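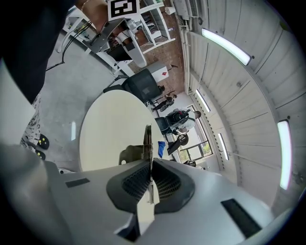

Metal finger plate between the two mesh vents.

Wednesday, October

Radio batteries for Stokamora PD, continued.

Patrol says the new Skurico packs die before end of shift. Skurico says they don't. So far I don't fully believe either one.

Pulled the charger log first. It lists 692 charges since the packs went into service, and 298 of those are tagged "short," meaning the pack went back in the charger before the shift was over. Sounds terrible until you look at how the tag gets set. Any officer who drops a radio in the cradle during a meal break trips it, and the night desk does that every night out of habit. I wouldn't quote that number to the chief.

Bench run this morning on one of the packs patrol complained about. Dummy load, usual talk pattern, room temp. Made it past 8 hours with the low battery beep still quiet. Nice result, but my talk pattern is the one from the old radios, and the new ones keep GPS on the whole time. Need to redo it with a real radio on the end before I put it in writing.
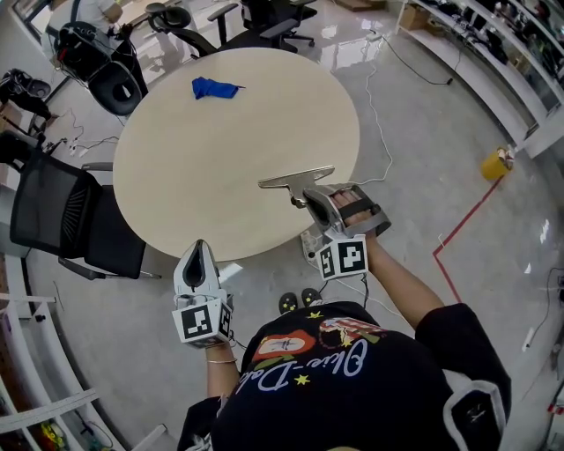 The data sheet promises 1000 cycles. No test temperature given, no depth of discharge, no word on what counts as worn out. I've asked for the test report twice and got the same brochure back both times. Until I see the report I'm treating that figure as decoration.

Hao packs are the other option. Cheaper, and the latch feels loose to me. Sergeants like them after a one-week tryout in mild weather on the day shift, which tells me very little. Put them through the cold box before anyone signs anything.

Also: the Soramar charger in bay two shows green on a pack that my meter says is well short of full. Might be the pack, might be contacts. Cleaned the contacts, still green. If the charger is calling them done early, half the complaints could come from there and the packs are fine. Not ready to say so yet.

Next: swap the bay two and bay three chargers, same pack in each, overnight. Redo the bench run with GPS on. Ask the night desk to stop topping off for a week (they won't).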